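Can a machine put the small stuff away yet?

Every November I try to clear the junk drawer before people come to stay, and every November I wonder why I am still the one doing it. I own a robot vacuum. I do not own anything that can pick a key ring up off the counter and put it in the right drawer.

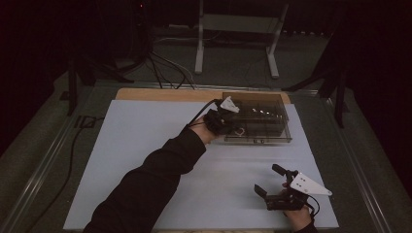

2 min read

My drawers at home are cheap clear ones, and they are harder than they look. A person tugs the front and holds the box still without thinking. A machine has to find an edge it can barely see, pull straight, and stop before the whole thing slides across the table. Then comes the small item, which is worse.

The work here is done by people holding a gripper in each hand. The hope is that enough of it, done by hand, teaches an arm to do it alone. I have read about one project, Fleltier, that wanted 500 tries at a single drawer before moving on to the next task. My own drawer has 14 kinds of thing in it. 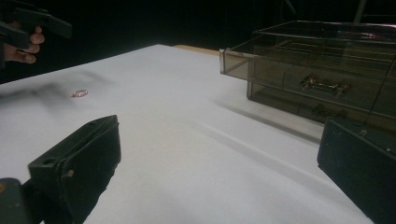

A small ring on the table, and the organizer with its top drawer partly out.

Rings are a good test. They lie flat, they shine, and there is not much to grab. I drop them myself. Two stiff fingers have to come down close to the table and close on something thin – and a near miss sends it rolling.

Shops have it easier. A friend at Tomaszewski, the parts place in Idorport, says their sorting arm runs 24 hours a day, but every bin is in the same spot and every part is the same part. My kitchen is never the same twice.

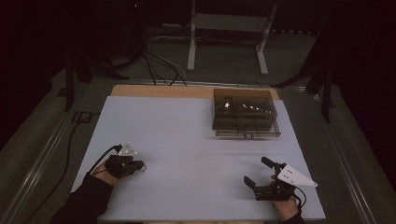
Two grippers, one box, plenty of open table.

So my answer for this year is no, not yet. I would pay 2,000 dollars for something that cleared the counter every night, even slowly. Until then I am doing the drawer myself, starting with the dead batteries.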